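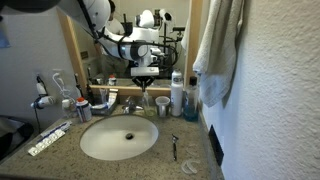 Photo: Ffion Samuel

Ticket: No sound from left monitor, main room
Venue: Brernelcombe
Opened: 15 Jan 2025
Status: open, waiting for part

First message
Hello, I am writing about the stage monitor on the left side, the Dizon. During the concert of the guitar duo it stopped to give sound in the second song. The singer made signs to me and I gave her more level from the right one, so the concert could continue. The public heard everything normally, the problem is only on the stage.

The desk is the Gunex with 23 channels in use that night. The monitor is on output 7.

What I tried after the concert
Changed the cable between the stage box and the monitor. No change.
Put the right monitor on output 7 with the same cable. It plays well, so the output is good.
Put the left monitor on the output of the right one. No sound, only a small noise when I turn the level knob on the back.
Turned the power off, waited, turned it on. The green light is on, but no sound.

Reply from Nodik support
Thank you for the clear tests. Please play a quiet tone through the monitor and press gently on the input socket from each side. Please also tell us the position of the level knob.
Ffion Samuel, Nodik support

Second message
I did it with a tone. When I press the plug to the left, the sound comes for a moment and goes away again. The knob was at 70, where we always keep it. I tried it also at 78 and it is the same. The socket moves a little in the panel, and on the other monitor it does not move.

Reply from Nodik support
It sounds like a broken solder joint behind the input socket. We will send a new input board. Please do not use the monitor with the plug held by tape, it can make a loud crack in the ears of the musicians.
Ffion

Third message
Understood. For the next concert, a trio with accordion, we will work with the right monitor only, placed in the center. I will write again when the board is here. Please tell me if I need to send the old one back.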